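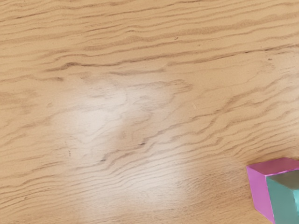 Light wood with a wavy grain, seen from above.

Getting Wood Panels Ready to Paint

I switched from canvas to wood panels a few winters ago and I still get excited every time I start a fresh batch! There's something about a hard, smooth surface that makes a small brush behave. The prep takes an afternoon, most of it waiting, so I like to do a whole stack at once.

Wipe first, sand second. Go over each panel with a barely damp rag and let it dry completely. The moisture lifts the loose fibers, and then you can knock them down with sandpaper before they show up in your first coat (ask me how I learned that one). Sand with the grain. Go easy on the corners, which round over much faster than you'd think.

Seal both faces and all the edges. I use a clear acrylic sealer, thinned a little so it brushes out evenly. If you only do the front, a thin panel can cup, and once it has cupped it is a real pain to frame.
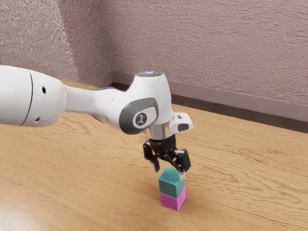
Put your gesso on thin. Really thin! I do 4 coats and turn the panel a quarter turn between each one, so the brush marks cross and cancel out. In my garage each coat needs some 20 minutes before I can touch it, longer when it's humid. Tiziana Vitale, who shares the space with me in the summer, uses a foam roller and gets a lovely fine tooth that takes colored pencil beautifully. Try both on a scrap.

Between coats I sand lightly with 300 grit. After the last one, if I want it slick as an eggshell for detail work, I finish with 800 and hardly any pressure. Wear a dust mask and vacuum afterward. Gesso dust gets everywhere, including your coffee.

Prop the panels up while they dry. Pushpins stuck through a strip of cardboard make great little feet, and bottle caps work too. Just don't lay wet panels on newspaper unless you want yesterday's headlines on the back of your landscape. 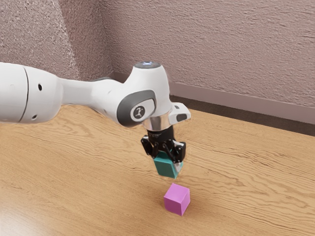
Write on the back while you're at it: the month, the number of coats, which gesso. I felt silly doing this at first and now I check those notes constantly, especially when a panel turns out so nice to paint on that I want ten more just like it.

Store finished panels upright with wax paper between them, away from the heater. Mine sit in an old record crate, and pulling one out when an idea hits is just the best feeling.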